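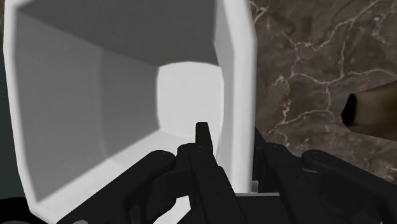 Figure 4. White container beside a brown marble-patterned surface.

Section 4. Setting Up the Kedex Countertop Composter

This section explains how to prepare the Kedex composter for first use in a home kitchen. Read it in full before connecting the unit to power. Drekden Household Products recommends that the set-up be carried out by an adult.

4.1 Choosing a location

1. Select a flat, level countertop that can bear the weight of the unit when full.
2. Leave a gap of 6 inches between the rear vent and the wall.
3. Keep the unit away from ranges, radiators and direct sunlight.
4. Confirm that the power cord reaches a grounded outlet without being stretched. Extension cords must not be used.

Note: The exhaust air is warm and slightly moist. Wall cabinets mounted low over the counter may collect condensation on their lower faces. If this occurs, move the unit forward.

4.2 Washing the removable parts

The bin, the lid and the stirring blade must be washed before first use.

1. Turn the lid counterclockwise and lift it off.
2. Grasp the blade by its center hub and pull it straight up.
3. Lift out the bin.
4. Wash all three parts in warm water with a mild dish soap.
5. Rinse and dry thoroughly. The contacts on the underside of the bin must be completely dry before the bin is returned to the housing.

CAUTION: The edges of the blade are sharp. Do not reach into soapy water to find it.

CAUTION: Do not place the bin in a dishwasher. Damage to the contacts is not covered by the warranty.

4.3 Installing the carbon filter

1. Open the filter door at the rear of the housing.
2. Remove the plastic wrap from the Brunov filter cartridge.
3. Insert the cartridge with the arrow pointing up.
4. Close the door and press until it clicks.
5. Hold the FILTER button until the green light comes on. The filter counter is now set to zero.

The cartridge should be replaced after 100 cycles. Under ordinary household use this will be several months. An odor during the drying stage indicates that the cartridge should be replaced sooner. Cartridges that have been rinsed or refilled must not be used.

4.4 Running the first cycle

1. Return the bin to the housing and press the blade down onto its post.
2. Add 4 cups of mixed vegetable scraps. Do not exceed the fill line.
3. Replace the lid and turn it clockwise until it stops.
4. Press START.

The unit weighs the contents and selects the length of the cycle. The lid remains locked until the bin has cooled. Do not force it.

Note: Some noise is normal when hard items such as carrot ends are being broken up. If the blade stops and the red light flashes, unplug the unit, allow it to cool, and remove the blocked item.

4.5 Materials that must not be added

Large bones, fruit pits, cooking oil, candy, and any packaging not marked as compostable. Citrus peel may be added in small amounts together with other scraps.

4.6 Service

Repairs are to be carried out only by a Pacheco service center. Have the serial number ready when calling. It is printed on the underside of the housing.

Section revised 31 May 2019.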